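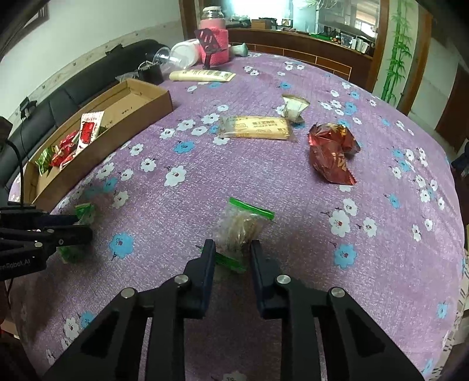
*A small transparent packet on a purple floral tablecloth.*

**Breadcrumb navigation** is a secondary navigation aid used on websites to show where a page sits within the site as a whole. It usually takes the form of a single line of links near the top of the page, beginning with the home page and ending with the title of the page being read.

## Types

*Location breadcrumbs* follow the fixed hierarchy of the site. A reader who arrives from a search engine sees the same line as one who has come through the menus.

*Attribute breadcrumbs* list the properties chosen by the visitor, such as size or price band, and are common in online shops. The order of the links may vary.

*Path breadcrumbs* record the pages already visited. They largely repeat the work of the browser's back button and have become rare.

## Presentation

The links are separated by a small mark, most often a chevron or a forward slash. The last item is normally plain text, as a link to the current page serves no purpose. On narrow screens the line is often shortened to the parent page alone. Style guides differ on long titles; the guide issued with the Brutura publishing system cuts each item after 60 characters.

## Accessibility

The line is generally placed inside a labelled navigation region and marked up as an ordered list. Separators added through the style sheet may still be read aloud by some screen readers, and authors are advised to test for this.

## Use and criticism

Annelies Wyss and Alois Imhof examined 745 public information sites and found location breadcrumbs on most of those with more than three levels. Mechthild Hofstetter has argued that the device is often added to make up for unclear menus, and that sites with fewer than 50 pages seldom need it. Ottilie Imhof disputes this, noting that many readers never see the home page.

## See also

- Site map
- Faceted search
- Information architecture

*Last revised 11/02/2019.*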